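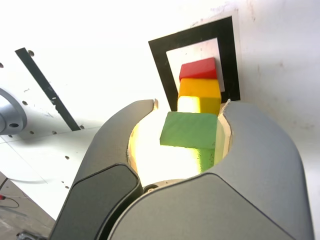

The block library on Gallardo Street opens its doors again in August, and I've been waiting to write that sentence for months. If you have small kids, or you just like a good stack of painted wood, you probably know the place already. If you don't, it's the narrow storefront between the shoe repair and the old bakery, run by a little outfit called Hultemell, and it lends out building blocks the way the library downtown lends out books. You walk in, you pick a bag, you take it home. When you're done with it you bring it back and get another one.

It closed last winter when a pipe let go upstairs and soaked the back wall. The blocks were mostly fine, I'm told, but the shelves weren't, and neither was the floor. For a while there was a paper sign on the door saying "back soon," and then the sign faded so much you couldn't read it, and I started to think that was that.

So I was pretty happy to get a look around before the opening. The new floor is cork, which is a whole lot kinder on the knees than what they had before (ask any parent who spent a rainy afternoon down there). The shelves are low all the way around the room now. In the old setup the good stuff was up high, and you'd get a line of four-year-olds pointing at the same red arch and somebody's dad reaching for it. Now they can get at everything themselves, for better or worse!

The number I kept hearing was 3777. That's how many blocks are on the books for the reopening, and every one of them has been checked over for splinters and flaking paint. The ones that didn't pass got sanded and painted again in the workshop over on Bultdale, and those are the ones I'd go for, personally. The fresh paint has a bit of texture to it and they grip each other nicely, so a tower stays up longer. The old worn ones are slick as soap. My niece calls them the slippy ones and won't build with them at all.

They've stuck with the plain colors. Red, yellow, green, blue, and a batch of bare wood with no paint on it. I asked if there'd be any pink or purple this time – I get asked this by kids every time I mention the place – and the answer was a friendly no. Maybe next year. The thinking is that if you keep to a few colors, any bag will mix with any other bag, and you can borrow a second one without ending up with a bunch of odd pieces that don't go with anything.

There are 278 bags in all. Each one has a card tied to the string with the list of shapes that belong in it, and there's a scale by the counter, so when you bring a bag back they weigh it and know right away if something's missing. I love this. It used to be that two people would tip everything out on the counter and sort through it while the line went out the door. If your bag comes up light you get a couple of weeks to check under the couch before there's any fee, and the fee is small.

The bags come in a few kinds. The starter bag is mainly cubes and short flat pieces, good for a kid who is at the pile-it-up-and-knock-it-down stage. The Cloto bag is the one older kids will fight over. It's named for the street the first workshop was on, and it has the long planks, the arches and the half circles, plus a few thin wedges that I have never once managed to use for anything but holding a door open. You can build a decent bridge from one Cloto bag. With two you can get it all the way across a coffee table and run trains under it.

Then there's the big sack, which is for classrooms and birthday parties and needs to be reserved ahead of time. It's heavy. Bring a wagon or park close.

Now, the details people always write in to ask me. A family card gets you up to 14 days with a bag, and you can renew one time if there isn't a name down for it. You can have two bags out at once. Cards from before the flood are still good, and you don't have to sign up again or bring in any paperwork, just give your last name at the counter. If you had a bag at home when the place shut down (I did, it's been on top of my fridge the whole time) you can bring it in with no late charge. They'd really like those back, by the way. A good part of the missing long planks are sitting in people's closets.

The play corner is back too, and it's about twice as big as I remember it. It has a round rug and a low table with a lip around the edge so things don't roll off, and a window seat where the grown-ups can sit with a coffee. Coffee isn't sold there but you can bring your own in. The rule is still socks only on the rug.

One thing that's gone is the marble run. I know, I know. It took up half the room and the marbles ended up in the heating vents, and when they pulled up the old floor they found a small fortune of them down there. Those are in a jar on the counter, and kids who visit on opening day can pick one out and take it home.

There's going to be a tower table that first morning as well. You get a green block, a yellow one and a red one to start with, and then you add whatever you want from the bin as long as it's one at a time and one hand only. The sizes don't match, so you have to think a little. Last time they did this the grown-ups got way more into it than the kids did, and I'm not going to say who stayed past lunch trying to get a flat red piece to sit straight on top of a cube. There's no prize, just a chalk mark on the wall for the tallest one, and the old chalk marks got washed off with everything else, so the record is wide open.

Doors open at 10 in the morning and they're planning to go until 4. After that first day the hours will be the same as they were before, with one late evening for people who work. Street parking on Gallardo is what it is, but the lot behind the bakery is fine to use and there's a back door with a ramp, which is new and a big help with a stroller.

They're also looking for old wooden blocks if you have a box in the attic. Painted is okay, chipped is okay, and they don't need to be a full set. They just can't take anything with magnets in it or anything with a strong mothball smell. Drop them in the bin inside the front door and they'll go over to Bultdale for sanding.

I'll be there in the morning with my overdue bag. I'm hoping to leave with a Cloto, if there are any left by the time I get to the counter.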